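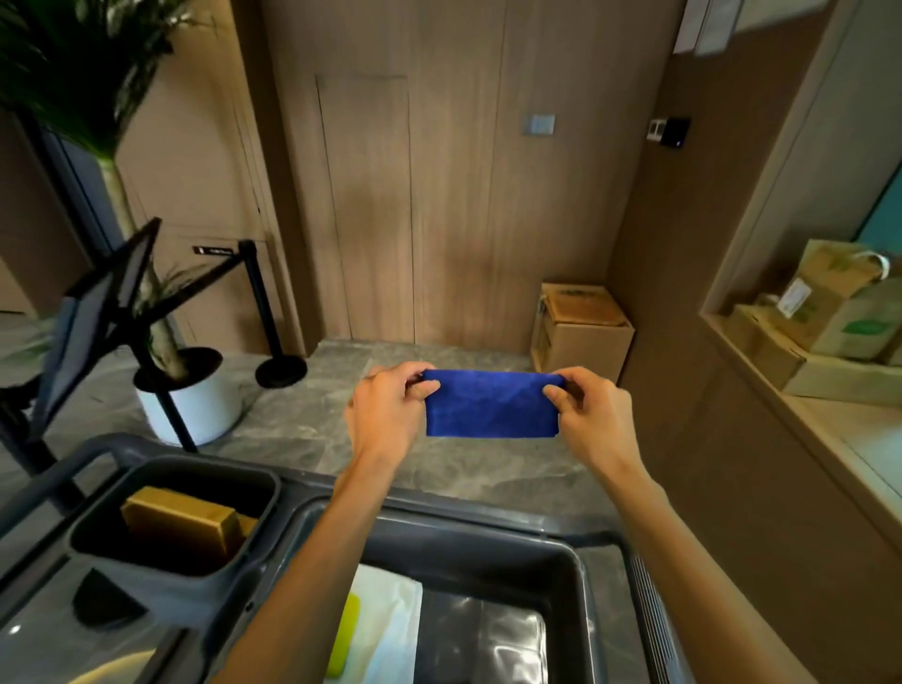 Print | E-mail

18 Apr 2021

So I finally quit the big gym. Well, "quit" is a strong word, I hadn't been inside in so long that the girl on the phone asked me to spell my name twice. Anyway it's done, and I've gone back to walking as my one and only form of exercise, and I have to tell you I am loving it!

My cousin Lina Nimri started this. She's been doing the old mill loop in Roltesstead before work (before work! in the dark half the year!) and she kept sending me these smug little messages about how well she was sleeping. I held out until October, then I bought shoes and went along just to shut her up. We did 3 miles. I complained for two of them and then we got to the bakery end and I stopped complaining.

What I like is that you can't really be bad at it. I was terrible at spin class. I was worse at yoga, where I fell asleep and got a round of applause. Walking, you just go, and if you get bored you turn left and see what's over there.

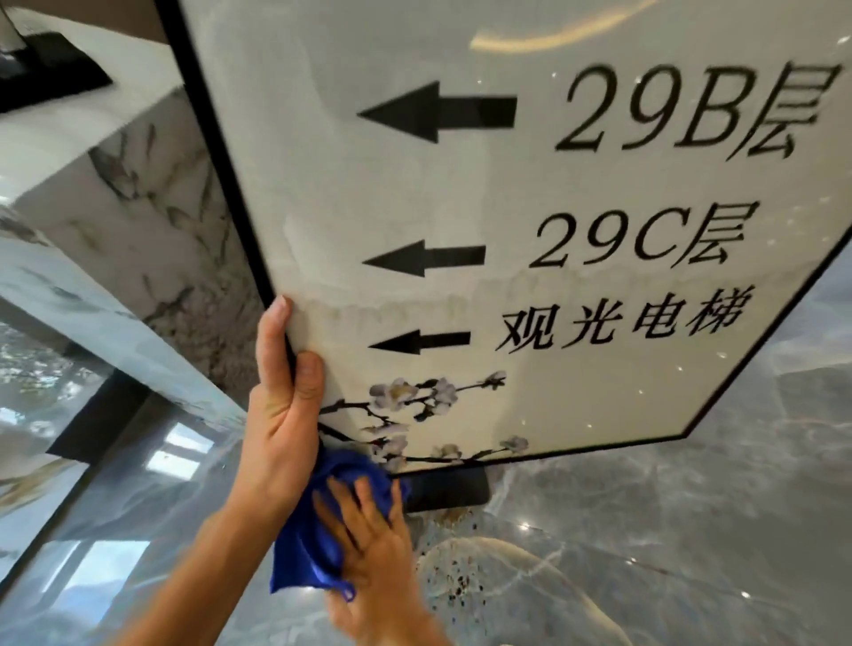
Stairs, my new enemy

Lina's next big idea was stairs. The tower at Skarnside has 825 steps if you do the whole thing, and she wanted us to do the whole thing. I made it to the landing on 16, sat down next to a fire extinguisher and ate a granola bar. A very nice man named Kobina Aidoo came past me going up, then came past me going down, then came past me going up AGAIN and told me the trick is to go slower than you think you need to. I told him I was already doing that, thank you.

But he was right! I went back a couple of weeks later and took it really slow, one hand on the rail, no talking (hard for me), and I got all the way to the top. My legs were jelly for two days. I had to go down my own front steps backwards and the mailman saw.

A few things I've picked up, if you're thinking of trying it. Eat something first, even just toast. Don't wear new socks and new shoes on the same day. And leave your phone in your pocket, or you'll stop every five minutes to answer somebody and never get your rhythm going.

Next up is the canal path out to Zalstead, which is 36 miles there and back. We're splitting it over a long weekend and staying at a guesthouse in the middle that Lina says does a great breakfast. I've already asked about the pancakes.

Print | E-mail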